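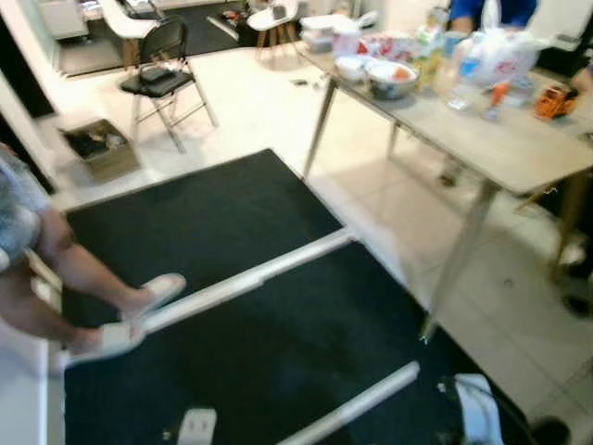
Have you ever tried to teach a puppy to sit by gently pushing its bottom down? Teaching a robot can be a bit like that, and it's my job, so I get to do it all day! I work at a place called Vunby, and our robot is called Stan. Our workroom is pretty messy, with a table full of cups and bowls and even an orange toy truck. All that clutter is great for learning, because your kitchen table probably isn't tidy either (mine never is).

## Holding hands with a robot

The first way to teach Stan is by hand. I make his arm go floppy, then I take hold of it and move it myself. Over to the cup, down a bit, close the fingers, lift. Little sensors in his elbow and wrist remember every bend — kind of like when a grown-up holds your hand to help you write your name.

It's slow going. I did 121 cup lifts last August and my shoulders were so sore I had to lie on the floor.

## Driving from far away

The second way is by remote control. I hold a controller we call the Skallon, and when I move my hand, Stan's hand moves too. If I twist, he twists. If I sneeze... well, he flings the cup.

This way I can stand right back, and I don't block his cameras with my big head. The tricky part is that I can't feel what he's holding. Is the bottle squishy? Is it slipping? I have to watch really closely.

## Why so many goes?

If I showed you how to pick up a bowl, you'd get it in one go. Stan needs heaps. For one bowl job we saved 284 goes, and he still missed when I moved the bowl to the other end of the table. So we did more, with the bowl in different spots, and he got better.

## Try it at home

Put a blindfold on a friend and sit them at a table with a plastic cup. First, guide their arm to the cup. Next, let go and use only words, like "left a bit" and "down". Which one was easier? Swap over and have another turn!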